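Narnier Home Kitchen Tasks, Work Package 2: Table Setting and Produce Handling
Progress report to the Clustport Fund
Report date: 11 Jul 2022
Prepared by the Ninero project office 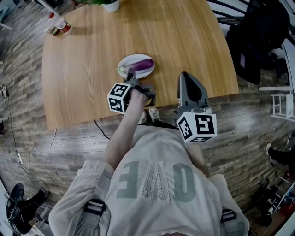

Figure 1. Produce item 4 (eggplant) on the oval plate, Bermúdez apartment.

1. Purpose of this report

This report covers work done under Work Package 2 since the last report in May. It describes the items and rooms in use, the number of task runs completed, the problems met, and the changes we propose for the next period. Spending is reported separately on the Fund's own form and is not repeated here.

2. Scope of the work package

Work Package 2 deals with small tasks done at a table with whole fruit and vegetables and ordinary tableware. The tasks are short. A typical one is to move a single item from the tabletop to a plate, or from a plate to a bowl, and leave it in a stable position. Longer tasks, such as clearing a full table after a meal, belong to Work Package 3 and have not started.

The agreed target for the full work package is 1364 accepted runs. A run is accepted when the item ends in the place named on the task card, nothing else on the table has been knocked over, and the run sheet is complete. Runs that fail on the first two points are kept and marked as failed. Runs that fail only on the run sheet are repeated.

3. Work completed

3.1 Runs

In the reporting period 300 runs were accepted. A further 40 were marked as failed. Most of the failures involved long or rounded items that rolled after being set down, and these are discussed in section 5.

The order of tasks was changed once. The original plan called for all bowl tasks to be finished before plate tasks began. The bowls arrived late, so the plate tasks were brought forward and the bowl tasks moved to the second half of the period. The totals for each type are still in line with the plan.

3.2 Rooms

Two rooms were in use. The first is the dining area of the Bermúdez apartment, which has a light wooden table and a wood-look plank floor in gray and brown. The second is the test kitchen at the Ninero office, which has a fixed counter and no table. The apartment is the better room for plate tasks, as the work can be done from more than one side of the table. The counter at the office is higher and allows work from the front only.

The household items already on the apartment table were left where they stood. We agreed with the Fund at the start that the rooms should stay as lived in, and the usual jars, bottles and plants are part of that. The only rule is that nothing on the table may be moved between the first and last run of a set.

3.3 Items

The item list now has three groups:

Produce: eggplant, zucchini, lemon, onion, bell pepper, carrot, potato.
Tableware: oval plate, round plate, deep bowl, shallow bowl, mug.
Small containers: lidded jars and clear plastic containers, closed at all times.

Produce is bought fresh for each set. Eggplant was added to the list in this period. It was chosen for its smooth, glossy skin and for its uneven shape, with a narrow stem end and a much wider base. The task card asks for it to be placed on the oval plate. Lying diagonally, as in Figure 1, is accepted, provided that the item is at rest and supported by the plate.

4. Methods and records

Each set begins with a check of the table against the set card. The plate is placed first and the produce second. The starting position of the item is drawn from a list of positions, and the list is not reused within the same day.

Run sheets record the room, the item, the start and end positions, the result, and any remark. Remarks are short and in plain words: "rolled to rim," "stem caught," "plate turned." During the period 212 run sheets were checked a second time against the stored material. Differences were found mainly in the end position field, where "center" and "left of center" had been used without a clear rule. The field now has a printed outline of the plate, and the person filling it in marks a cross on the outline. Earlier sheets have been corrected.

Stored material is named by room, set and run. The naming follows the pattern agreed in May and needs no change.

5. Problems and actions

5.1 Rolling. Round and long items do not always stay where they are released. The shallow rim of the oval plate stops most of them, but an item set down across the rim can roll back onto the table. Action: the task card now states that the item must be released inside the rim. A flat mat was considered and rejected — it would change the look of the table and would not be found in most homes.

5.2 Plate movement. The plate can turn when a heavy item is set down near its end. Small turns are accepted. If the plate moves so far that part of its base is off the table, the run is marked as failed.

5.3 Item wear. Produce handled many times becomes soft or marked, and the onion sheds its skin. Action: each item is now replaced at the end of a set, or sooner if the skin is broken. This raises the cost of produce slightly. The increase is covered by the materials line.

5.4 Light. The apartment gets strong daylight in the afternoon and the appearance of the tabletop changes with it. No action is proposed. The time of each run is recorded, and mixed light was part of the original request.

5.5 Room access. The apartment was not available for part of the period. The office kitchen was used instead, which explains the larger share of counter tasks in the second half.

6. Plan for the next period

Finish the remaining bowl tasks in both rooms.
Add two-item tasks, starting with one vegetable and one closed jar on the same plate.
Bring a third room into use. A rented kitchen has been viewed and the terms are with the Narnier office.
Repeat the check of run sheets, using the new end position field.

7. Decisions requested from the Fund

We ask the Fund to approve the third room, and to confirm that failed runs should continue to be stored in full. The present agreement is silent on the second point. Storage costs are low, and the failed runs with long items have been useful in revising the task cards.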